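Finishing small softwood blocks with oil

Updated Feb 21, 2023

Small blocks show every fault in a finish, mostly on the end grain. The method below suits pine, hoop pine and other light-coloured softwoods, and it assumes the blocks are already cut square.

Sanding

Start at 120 grit on a flat sheet fixed to the bench and move the block, not the paper. Go to 180, then 240 on the faces. Take the end grain to 600 — it absorbs far more oil than the faces and will go dark if left coarse. Break each edge with two light strokes.

Raising the grain

Wipe with a damp cloth, leave overnight, then knock back the fibres with worn 240. Skip this step and the first coat will feel furry.

Oiling

Use a thin coat of Jistar or any other hardening oil. Apply with a lint-free rag, wait 15 minutes and wipe off everything that has not soaked in. Two coats are enough for indoor use. Spread used rags flat outdoors to dry before binning them, as bundled oily rags can self-ignite.

Check colour with the blocks lined up side by side under even light. 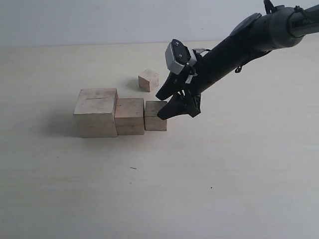 Light-coloured wooden blocks in a row.

Any block that reads darker than its neighbours can be resanded at 240 and given a single coat.

Freya Gosling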